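Ornero Users Newsletter: Spring odds and ends

5/30/26

Moving our member list off the old ballot server

Okay, so a bunch of you have written in asking why the members' poll in April came out two days later than promised, and I figured it was easier to put the whole story in the newsletter than to keep typing it into separate emails. Grab a coffee, it's a bit of a ramble!

As most of you know, we've been running our polls on Ornero for a long while now. I like Ornero. It's small, it's open source, it installs on pretty much any old box, and when something breaks you can open the file and read what it does. What I don't like is the way we had it set up, and I can say that freely because I'm the one who set it up. The member list lived in a spreadsheet on my laptop. Before every poll I'd export it, clean it up by hand (people change their email addresses a lot more than I ever would have guessed), and upload the result. The server then mailed out one link per row.

You can probably see the trouble coming. For the April poll I uploaded the file from the poll before, which had 201 rows in it, when the list should have been longer by 20. So 20 new members got no link at all. Three of them wrote to me within the hour, very politely, and the rest I found by comparing the two files over dinner with my fork in one hand.

We could have just mailed the missing links, but Ornero locks the roll once a poll opens, and that's a feature I would defend to anyone. If an admin can add voters halfway through, then an admin can add voters halfway through, and I shouldn't have that power even when I mean well. So we scrapped the poll, fixed the list and opened it again. If you voted the first time and were annoyed to be asked twice, that's why, and sorry about that.

What we're changing

Jhosep Huamán has been after me for ages to hook the ballot server up to the real membership database, and this finally gave him the excuse. He wrote a little sync script called Mino. It runs every night, reads the paid-up members from the database, and writes a plain text roll that Ornero can take in directly. The script is only 100 lines long, comments included, and it's under the GPL like the rest of our stuff, so please do have a read and tell us where it's wrong.

A couple of things I've learned from living with it for a few weeks:

It catches duplicates that I never did. Folks who joined once with a work address and again with a home one were getting two ballots. Mino matches on member number, so one person gets one link. I went back through the old results and none of them would have come out differently, but I didn't enjoy the checking.

It writes a hash of the roll to the members' page right before a poll opens. You can download the roll (numbers only, no names or emails), hash it yourself and see that the two match. I was skeptical that anybody would bother. Well, on the test poll I had two emails in my inbox by breakfast from people who had, and one of them found that our page was chopping the last character off the hash. Fixed now, thank you Nina!

It's fussy about character sets. If your name has an accent in it and your greeting came out looking like soup, write to me and I'll sort it. Jhosep's did, which got the bug moved up the list pretty quickly.

About the new server

The old machine has been limping for a while, and the bill was creeping up too, so we've moved to a smaller plan that costs the group $725 for the year, backups included. I had a long list of things I wanted to run on it (a wiki, a chat bridge, a build runner) and then I made myself cross nearly all of them out. A ballot server ought to do ballots. The fewer things running next to it, the fewer things I have to patch at midnight.

The host name is changing, so your saved bookmark will stop working at some point this summer. There's a redirect in place for now. Please don't click on any "your voting account has moved" email, no matter how nice it looks. We will never ask you for a password, mostly because there aren't any. Your ballot link is the only thing you need and it comes from the same sender address as always.

If you want to help test, there's a practice poll open all month with the very serious question of what to call the backup machine. Drunness is in the lead as I write this and I'm not sure how I feel about it. Vote as often as we send you links, try it on your phone, try it with a screen reader if you use one, try going back a page after you submit. The confirmation page on small phones still hides the receipt code under the button, and I know about that one, but anything else odd I'd love to hear about.
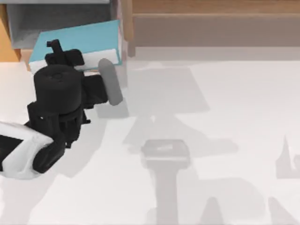
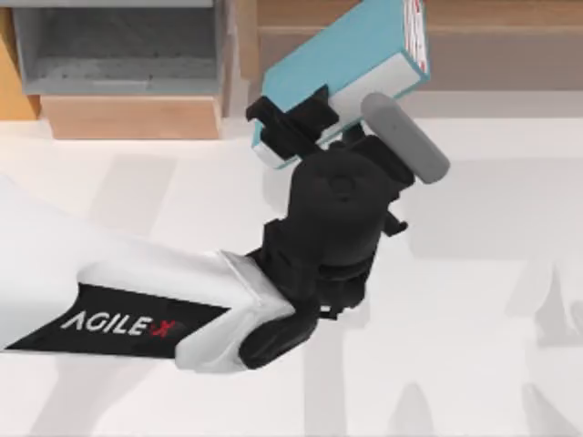
Receipt codes, a quick reminder

Every ballot gives you a short code when you submit it. Copy it somewhere. After the poll closes we publish the full list of codes, and you can look yours up to check that your ballot made it into the count. It doesn't show how you voted, and that's on purpose, so you can't be pressured into proving it to someone.

If you lose your code we can't get it back for you, because the server doesn't keep any record tying it to your name. Your vote still counts exactly the same. You just won't be able to look it up.

Bug reports go to the tracker as usual, or reply to this email if the tracker scares you (it scares me a little too). Jhosep is reading both while I'm traveling, so please be kind to him and include your browser version!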